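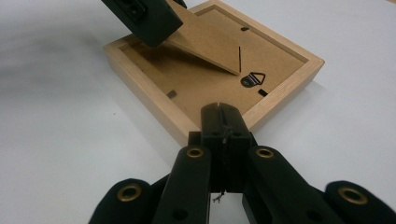
Chapter 8
The back of the frame

Most people buy a picture frame by its front. Shops know this, and the printed sheet behind the glass is there to help you do it. This chapter asks you to turn the frame over before you believe anything on the label.

A typical small frame has a raised wooden rim, a backboard that sits down inside it, a few metal tabs to keep the board in, and a stand or a hanger, sometimes both. Sellers like to call the last kind "dual use". I have my doubts. A stand that folds out of the backboard puts its load on one crease, and a hanger riveted to the same board asks the board to carry the weight of the whole frame. The rim, usually the strongest part, does very little of the work.

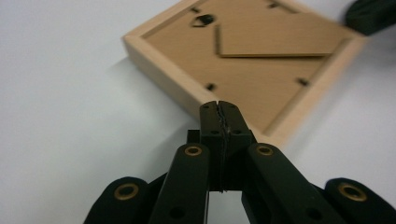
Evaristo Trujillo
Lecturer in Furniture and Small Woodwork

Bent tabs deserve the same suspicion. The Konance catalogue promises that its tabs can be opened and closed 1,000 times. Merike Navickas, who repaired 238 frames for the survey used in section 8.3, found tabs snapping long before that, and almost 60 of her frames had been patched with tape by their owners. Tape is not a repair - it hides one.

Before reading on, find a frame at home and lay it face-down on a clean, flat surface. Lift the stand, if it has one, and look at the crease. Press the board gently near each tab and note any movement. Write down what you think will fail first, and keep the note. You will need it for the load tests in section 8.2, where some of you will have to change your minds.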